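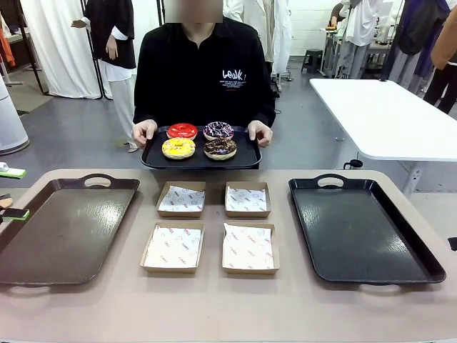
Doughnut packing task: four glazed doughnuts on the tray, four lined boxes on the table.

Progress report to Olcombe, 2025-10-11

We're really happy with this stretch! The Weten planner now picks a box for each doughnut before it moves, and it finished 50 simulated runs in a row. Perception has 111 labeled views - dark glaze on a black tray is still the hardest case. Next up is replanning after a missed grasp, which we want working by January.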